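Community Help > Health Charities and Patient Groups > Fundraising and Funds

Money raised for a named purpose when the purpose costs less than expected

Posted by Sewwandi Pramanik

I write on behalf of the Disudcombe Breast Care Support Group, a small registered charity in England which pays for transport, wig fittings and a telephone listening service for patients attending the breast clinic at our nearest hospital. We have no paid staff. I have been secretary since May.

Our spring walk was advertised with the words "all proceeds will buy a treatment chair for the Curwood Day Unit". The sponsorship forms carried the same sentence, as did the notice in the parish newsletter. The walk did well. Shortly afterwards the hospital informed us that it had obtained a better price from its supplier, and that the chair would cost considerably less than the figure we had been given. After payment we shall be left with nearly 2000 pounds.

The remaining trustees would like to place this sum in our general account, where it would support patient transport. I can see the sense of this, as the transport fund is low and the need is plain. One trustee, however, believes that we are not free to do so and that the money must be returned to the people who gave it. The forms list a large number of sponsors, many by first name only, and several gave cash on the day.

I should be grateful for advice on the following matters. Are we permitted to transfer the surplus to general funds if the trustees vote for it? If we are not, must we attempt to trace every sponsor? Also, should the money be shown separately in our accounts in the meantime? At present it sits in the same bank account as everything else, and our bookkeeping is kept on a spreadsheet.

Our annual meeting is to be held on August 2, 2019 and I would like to be able to report a clear position to members by then.

Mohit Sengar

Once you have bought the chair you have done what you promised. I would put the rest into transport and say thank you in the newsletter. People who sponsor a walk for a breast cancer group want to help breast cancer patients, and few of them will mind which part of the work it goes to. We did the same at our group after a concert and there were no complaints.

Anwara Matubbar

I must respectfully disagree with the reply above. The absence of complaints does not settle whether trustees were entitled to act as they did.

The wording of the appeal is what matters. Where a charity asks the public for money for one stated purpose, the money given is held for that purpose. Accountants call this a restricted fund. A vote of the trustees does not by itself remove the restriction, however sensible the other use may be. The position would have been easier had the appeal included a short second sentence, such as "any money left over will be used for the general work of the charity". I advise every group to add this to its forms, and I would suggest that you have it printed on yours before the next event.

As to what you should do now, I would take matters in this order.

First, collect every piece of published wording together: posters, forms, the newsletter notice, any online giving page and any letter to local firms. It sometimes happens that one of them is wider than the others. If a business gave on the strength of a letter which spoke of "your work with patients", that gift may not be restricted at all.

Second, ask the Curwood Day Unit whether the original purpose has truly been met. Does the price include delivery, the maintenance agreement and any fittings? Costs which are properly part of providing the chair may be charged to the fund. I would not stretch this to unrelated items for the same room.

Third, if a surplus still remains, read the Charity Commission's guidance on appeals and on changing the purpose of donated money, and then write to the Commission setting out the facts. Depending on the circumstances, donors may have to be offered their money back before the rest can be applied to something similar. There are established ways of dealing with cash and with donors who cannot be identified, so the trustee who fears having to trace every first name on the list may be reassured. Please do not start making refunds until you have had a reply.

On the accounts, the answer is yes. You do not need a second bank account, but the fund must be shown separately in your records. Add a column to the spreadsheet for the chair appeal, enter all income and spending against it, and carry the balance forward under its own name at the year end.

For the annual meeting, it would be quite proper to report that the chair has been funded, that a balance remains, that it is being held separately and that guidance is being sought. Members are usually content with this.

Ashraful Seneviratne

I agree with Anwara Matubbar and would add a note on Gift Aid, which the original post did not raise. If tax was reclaimed on the sponsorship, the amount reclaimed should normally be treated as belonging to the same restricted fund as the donations, unless your appeal said otherwise. Check whether it has been counted in your surplus figure. If any donation is later refunded, the tax reclaimed on it will have to be accounted for as well, and you should speak to HMRC before the next claim is submitted.

Our own group was in a similar position after an appeal for 16 recliners, when the ward closed before the last 2 were ordered. The matter was resolved by correspondence, but it took longer than we had allowed for, and we had already told the local paper where the money was going. I would therefore be cautious about naming transport as the new purpose in public — even at the annual meeting — until it has been agreed.

The expenses of the walk should also be looked at. Marshals' tabards, hall hire and drinks for the walkers may be set against the money raised only if the appeal wording allows it. Your forms said "all proceeds", and people read that phrase in different ways.

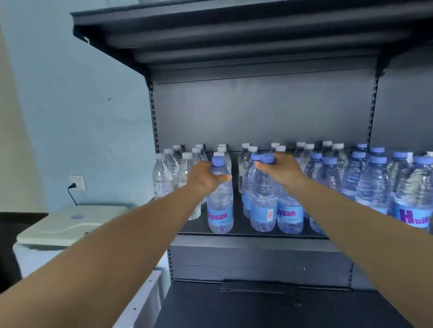
If those costs were met from general funds, I would leave them there and record the decision in the minutes. If they have already been deducted, keep the receipts with the appeal papers and mention the deduction when you write to the Commission.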